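Sorting Supplies with Three Colored Bins
Final report, Household Systems project

Group members: Rawan Khalaf, Bence Rácz, Abelardo Villanueva
Supervisor: Gunnel Sjögren
Submitted: 3rd October

1. Background

The shared kitchen and supply room at Rotside serves 80 students on two floors. Everything that is bought together for the floors is kept there: trash bags, cleaning products, dry food in jars, light bulbs, tape, spare sponges. When our group started in September, all of it was stored on two deep shelves behind a door. People put things wherever there was a gap. Trash bags ended up behind the flour, and the same items were bought twice because no one could see what was left at the back.

Our supervisor asked us to pick a small storage problem and work on it for four weeks. The budget was 3,540 in the local currency, to be shared with one other group, and our half had to cover bins, labels and anything we broke. We chose the supply shelves because all three of us live at Rotside and use them.

The question for the project was this: does sorting by color make it easier for people to find things and put them back, compared with shelves that only have written labels?

2. Earlier work

We read the report by last year's group, who put written labels on the shelf edges. They reported that the labels were followed for the first days and then less and less. Two of the labels were still on the shelf when we began. One said "Baking" and had dish soap above it.

Géza Bozsik, who runs the stock room for the Cukier student café, let us visit and see how he stores things. He uses open crates and keeps only one kind of item in each. His advice was to keep the number of categories very low. He had tried nine and gone down to four. We had planned six categories at that point and changed it to three after the visit.

3. Materials

We looked at cardboard boxes, wire baskets and plastic bins. Cardboard was the cheapest, but the room is damp after the floor is washed and the boxes would have gone soft at the bottom. Wire baskets let small items fall through. We chose plastic bins with no lids, as a lid is one more thing to take off and leave somewhere.

The bins were bought from the Vullow outlet store. We wanted strong, clearly different colors. The store had yellow and red in the size we needed but was out of blue, so the third bin is a pale cream one. This had some effect on the results, see section 6.

The categories were:

Yellow: trash bags and other items on a roll
Red: jars with screw lids
Cream: everything else that is small enough to fit

Large bottles of cleaning product stayed on the floor under the shelf and were not part of the test.

4. Method

4.1 Setting up

We emptied both shelves and threw out what was expired or leaking. Then we wiped the shelves, sorted what was left into the three categories and measured the free space. A bin had to be low enough that things standing in it could be seen over the rim without lifting the bin down. We tried this first on a white table before putting anything on the shelf, with only a few items in the bins, to see how much of each item would stick out.
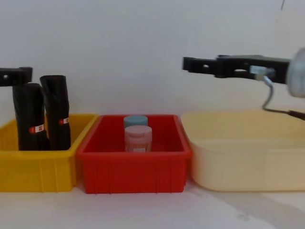
Figure 1. Yellow, red and cream bins in a row during the table trial. Black rolls upright in the yellow bin, two jars in the red one.

The rolls were easy to see when they stood upright. They rise well above the rim, and the small white labels with red markings are still in view. When we laid rolls flat in a later trial they took up the whole floor of the bin, and anyone looking from the front saw only the bin wall. After this we made it a rule that rolls are stored standing.

The jars were harder. The front wall of the red bin hides the lower part of a small jar, and a jar standing behind another one shows little more than its lid. In Figure 1 the rear jar can be told apart by its light blue lid, while the front one has a pale pink lid. We decided from this to put the written label for each jar on top of the lid, where it can be read by a person standing at the shelf.

We also discussed the order of the bins. Rawan wanted the heaviest in the middle, Bence wanted the most used at the right, next to the door. In the end we kept the same order as on the table, yellow, red, cream from left to right. It was already what we were used to, and we did not have time to test more than one order.

4.2 The test

The test had two parts.

In the first part, 30 residents were asked one at a time to find an item and bring it out, and then to put away another item that we handed to them. Half of them did this with the written labels only, before the bins were put in. The other half did it with the bins. We timed both tasks with a phone and wrote down where the item was put.

In the second part, the bins were simply left in use. One of us checked the shelves every evening and wrote down anything that was in the wrong place. We did not move wrong items back until the end of each week, so that we could see if other people would do it.

Before the start we put up one sheet of paper on the inside of the door with the three colors and the three categories. We did not hold a meeting or send out a message to the floors.

5. Results

5.1 Finding and putting away

Finding an item went faster with the bins. The difference was largest for trash bags, where most people went straight to the yellow bin after looking at the sheet on the door. For jars the difference was small. People found the red bin quickly but then spent time lifting jars to see which was which. This was before all the lids had been labeled, and we should have finished that work before starting the test.

Putting away went better with the bins in nearly every case. With the shelf labels, many people stopped and asked us where the item should go. With the bins, only a few asked. Several people put a packet of sponges in the yellow bin. When asked why, two of them said that yellow was for cleaning. This is a reasonable way to think and it shows that our category "items on a roll" made more sense to us than to others.

5.2 Four weeks of use

During the first week the yellow and red bins stayed almost completely in order. The cream bin filled up quickly. By the end of the second week it held batteries, tape, candles, a bag of rice and a bicycle lamp, and things were lying on the shelf next to it.

In the third week someone put a box with 300 paper napkins on top of the red bin. It stayed there for five days. During this time jars were placed on the shelf in front of the bin instead, which was also where we found most of the misplaced items that week. When we moved the box the jars went back into the bin within two days, without us touching them.

Items were bought twice on one occasion during the project. We do not have numbers from before September to compare this with, but the people who do the shopping said that it used to happen more often.

6. Discussion

Color helped people remember where things go, but it did not explain anything by itself. The yellow and red bins worked because each had one kind of content that was visible over the rim. A person who opened the door and had never read the sheet could still see rolls in one bin and jars in another. The cream bin had no such content, and it was treated as a place for leftovers. Its color may have added to this. It is close to the color of the shelf, and in the interviews it was called "the white one", "the last one" and "the plain one".

If we did this again we would split the third category in two and get a bin with a stronger color for at least one of them. Abelardo suggested keeping one small tray for things that do not belong anywhere, to be emptied every week. We did not have time to try this.

There are some weaknesses in the method. The two halves of the test group did not do the tasks on the same days, and the shelves had been cleaned out between the first and second half. Part of the improvement is probably from having less on the shelves. The residents also knew us and wanted the project to go well. One of them, who works evenings at the Ekanayake bakery, was tested close to midnight and took longer than everyone else on both tasks. We kept his result in.

The timing was done by hand by three different people, and we noticed afterward that Bence started the clock when the door was opened while the other two started it when the task had been read out. We corrected for this where our notes made it possible.

7. What happens next

The three bins will stay in the room. We have labeled the remaining jar lids and changed the sheet on the door so that yellow now says "trash bags" and nothing else. Sponges have been moved to the cream bin for the time being. The part of the budget we did not use goes back to the course.

The evening check sheets and the times from the first part of the test are in the appendix. The appendix also has the shelf measurements, in case the group that takes over wants to buy a fourth bin of the same size.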